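Hirard Woven Belt Review: Eight Months of Daily Wear

I bought the Hirard woven belt in November after my second leather one cracked at the buckle hole. It comes in three widths and five colors. Mine is the olive green in the middle width, and I wear it with jeans almost every day.

Fit

A woven belt has no punched holes, so the prong goes through the weave wherever you want it. That matters if your weight moves up and down a little. Order one size up from your pants. I went by my pants size first and had to send it back, and the exchange took nine days.

The belt is thick. It goes through standard loops on jeans with a bit of a tug, but it would not go through the narrow loops on my Druvetti dress pants at all. If you mostly wear chinos or suits, get the slim width.
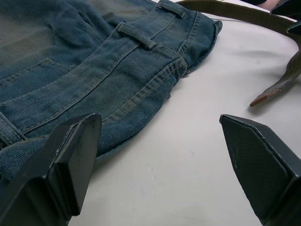 Wear and stretch

The fabric stretches when you sit and comes back when you stand. After eight months mine is a little under an inch longer than when it was new. The weave has opened up at the spot where the prong usually goes - you can see it up close, but it has not torn.

The buckle has light scratches and no rust. The tip is the weak point. The stitching there started to fray in the fifth month, and I stopped it with a drop of fabric glue.

Compared with the Serra

I also own the Serra stretch belt. The Serra is softer and cheaper, but it rolls over at the top edge by lunchtime. The Hirard stays flat. The Tristirlow store page has 224 reviews for the Hirard, and the fraying tip comes up often.

Rating: 4 out of 5. I would buy it again in the same color.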